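4.3 Open-house demonstration

In August we opened the Prekcombe site to visitors for one afternoon. The purpose was to see how people with no training would handle the collection tool, and how much instruction they needed before their recordings were usable. Over 72 people came through. Six of them worked at Destwood and had seen an earlier version of the gripper; the rest had not.

Each visitor got a short spoken introduction from Valdir Evangelista and then held the gripper for one practice run and one recorded run. Welington Figueiredo kept the log and noted any question that came up. We did not correct grip or posture during the recorded run -- the aim was to see what people did when left alone.

The session gave 332 recordings, including repeats by visitors who asked for another turn. Figure 7 was taken during the afternoon, with the marker board standing by the window. 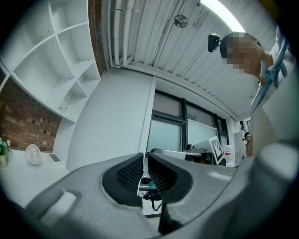 Most questions concerned how far the fingers should close and where to look while moving. Several visitors watched the finger pads the whole time and moved slowly as a result. Those recordings were kept but tagged separately -- we return to them in the comparison with the Pimentel data.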